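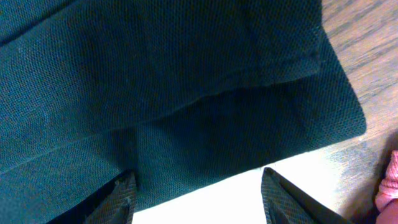 Ticket: Green top, fold demos rejected at second fold
Opened by: Märta Bakke
Queue: Wornance demo recording, folding bench
Status: Open (was closed, reopened by me)
Date opened: 9 February 2026

Summary

The Dakow checker keeps throwing out demos of the green knit at the second fold. The message is "grasp not established". The suggested fix in the last ticket was "operator should practise more". I don't accept that as a fix and would like it taken out of the notes until someone has tested it.

What we're doing

Remote control with the Boström hand controllers, operator sitting at the side of the bench, watching the wrist view on the monitor. Task is fold, fold again, press flat, let go. The attached still is from the wrist, at the second fold. Top flap already turned over, fingers open at the hem of the lower layer, jaws not yet closed.

What I expected

Close on the hem, lift, carry across. The checker marks the grasp as good and the demo goes in the set.

What I get

The checker says no grasp. Then it marks the whole demo as failed, including the first fold, which it had already passed. It did this on 4 of 20 demos this morning. The operator says she felt she had the cloth every time. I've watched the recordings and I think she had it on most of them, but I wouldn't swear to it from the wrist view alone.

Tried so far

1. Restarted the checker. No change. I don't know why this is always the first thing we're told to do.

2. Recalibrated the jaw opening using the Vikaris procedure. The closed position was slightly out. Fixed that. Same message on the next demo.

3. Turned the bench light down. Reason: look at the patch between the fingers in the still. It is nearly pure white, right up against the hem, and if the checker uses the picture to decide where the cloth ends, that is a bad place to lose detail. The reject rate seemed better afterwards, but I only ran a short batch and won't claim anything on it.

4. Swapped operators. Märtha's theory, sorry, my own theory as typed by someone else in the last ticket, was that one person was going in too low. The second operator got the same rejects in the same place.

5. Moved the arm by hand for the second fold, motors slack, no controllers. Worked fine and the checker was happy. Before anyone gets excited: when you guide it by hand you go slowly and you can see the hem with your own eyes. It may only tell us that slow is better.

Reply from checker support (pasted from their portal)

"Thank you for your report. The grasp test is based on finger force and image agreement. Dark fabrics can reduce image agreement. We recommend using lighter garments during demonstration."

My answer to that

People own dark clothes. If the arm is only ever shown pale ones I don't see how it is meant to fold this. Also, the weave shows up perfectly well in the still, you can pick out the raised dots and bits of lint. The cloth isn't too dark to see. I would look at the bright patch first.

Second question for them, still unanswered: does "image agreement" look at the whole view or only near the fingertips? There is a bit of pink knit in the bottom right corner of the still. If the checker counts any cloth in view as the cloth being folded, that needs saying in the manual. I asked this in May as well, under another ticket, and got a link to the home page.

Still to do

- Run a full batch with the light down and nothing else changed.
- Run a full batch with the pink item off the bench, light back up.
- Same garment, controllers, but operator told to go at hand-guided speed on the second fold only.
- Get the force readings for the rejected demos. I have asked for these 3 times.
- Keep the rejected demos. Please don't delete them. Some may be perfectly good examples and I'd like a person to watch them before they're binned.

Note to whoever picks this up

Please don't lower the grasp threshold to make the message go away. It was done on the towel set, and we ended up with demos where the jaws shut on air and the label said success. Leave it at the default and write down what you change, one thing per batch.

Priority: I've put medium. It was low. Recording on the green top is paused until the light test is done.

M. Bakke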